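Gripper trials at Tinmont: frequently asked questions

Which hands are you comparing?
Two: the Kollorance, which has fingers, and the Krasniqi, which has a price list.

What do they have to pick up?
Cards, mostly. A thin card standing in a slot is a rotten thing to grasp, and that is why we use it. Each hand gets 500 attempts.

Can I send you my own gripper?
Yes, if it comes with a mounting plate. Edivaldo Trindade has made enough of those for one lifetime.

Do you count a bent card as a success?
No. The makers do – we've asked.

Why is the camera at the wrist?
It sees the slot when the arm is in everyone else's way. Do-yoon Yeom tried a ceiling camera at Ollville and got 231 clips of an elbow.

When will the results be out?
June. We haven't said which one.

May I visit during a trial?
You may. Please keep your fingers out of the box while an arm is moving, however slow it looks. 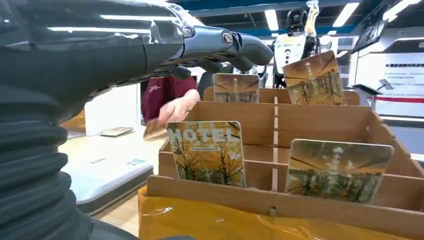 Bookings are through the front desk, mornings only.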